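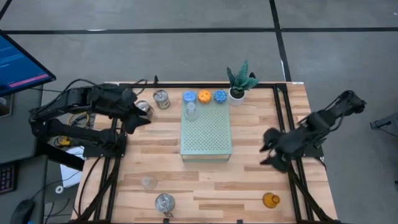
Nour Mahasneh wrote back after my last post to say that I was being unfair, that 606 demonstrations is a lot for one task, and that if the policy still can't manage it then the trouble is in the training and I should stop picking on the data.

Maybe. I've read that message several times now and I still don't buy it. 606 is a lot of files. Whether it is a lot of examples depends on how different they are from each other, and I spent two evenings going through ours to find out.

The task, for anyone new, is clearing small things off a table with two arms. Jars, cans, a couple of glass bottles, some gear-shaped toy pieces, a green box full of holes that other things get put on top of. We call the setup Udoswood for no good reason. Each episode is a person driving the arms through it once, start to finish, and then somebody resets the table and goes again.

I watched 48 episodes picked at random. In 40 of them the first move is the left arm going for whatever stands nearest to it. Same approach, same height, same little pause before the fingers close. Of course it is the same. It's the same operator, who found a way that works and kept doing it – I would too, after an hour at the controls. But a model trained on that has seen one grasp many times over, and I don't see why we should be surprised when it freezes on a jar that has been turned or moved a hand's width.

Then there's glass. Everybody likes to have clear glass on the table because it looks hard and makes the dataset sound serious. Fine. Only 7 of the episodes I watched have a miss on a glass object followed by a recovery. The other misses were thrown out by whoever did the cleanup, under the heading of "bad data." I'd call those the most useful minutes we had, and I'd like them back.

Nour's answer to this was that Nistor gets good results with clean demos only. I asked for the test conditions and haven't seen them. If they test on the layouts they trained on, I could get good results too.

So for August I've asked for fewer episodes, more operators, and a rule that the person resetting the table can't be the person driving. The misses stay in. I half expect the success number to go down at first, and there will be a meeting over it. The old set stays on the server under its own name, so Nour can rerun the training any way that seems right, and I'll post whatever comes out.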